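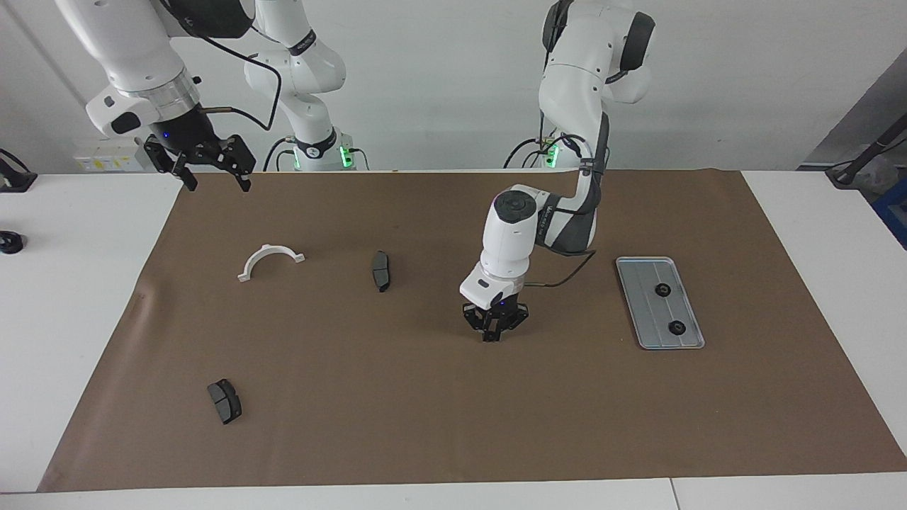
Gate receipts at Dusuria were lower than the club forecast in August, and I would treat its new forecast with care. The club told us to expect 800 a match; the last two league games drew 1,606 between them, but one was the derby against Wanent, so it proves little. The plan for the merchandise table is thin too: a bare white table with a big sheet of brown paper over it would do the same job for less than the printed stand they want.

Pitch drainage: 16 of 20 trenches are dug. Jitpraphai, the contractor, says the rest will be finished before the cup tie. It said the same before the last one.

Cendex has paid its shirt sponsorship in full. I recommend holding the second grant payment until the trenches are inspected.

Grants > Football > Dusuria > Progress report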